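Ullumura Pale Things: README

Welcome, and thank you for stopping by! Ullumura is a small picture collection about pale household things, the white, gray and cloudy stuff that piles up on shelves and never photographs well. We started it at Favalier in January, when a long tidying session left us with a great many whitish objects and very few good words for them.

What you get
949 pictures in the main folder and 502 more in the folder called extras, which we are still sorting (please be patient with us, it is slow going and the tea breaks are long). Notes sit next to each picture in a plain text file.

How the notes are written
We write down shape first, then shade, then finish. If the notes disagree about a thing, we keep both. Names like "cup" or "jar" go in only when we are sure, and "pale object" is a perfectly good entry. Soft focus stays in. 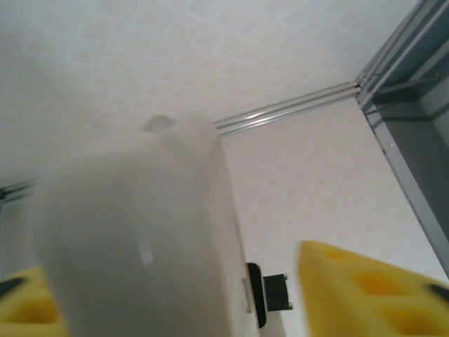
Pale gray-white object, close up and out of focus, with a small dark smudge near the upper rim.

Known gaps
Glossy things are thin on the ground, and the notes for folder 3 still use the old Drudance shade names. We hope to fix those in version 2. Corrections are very welcome, even tiny ones!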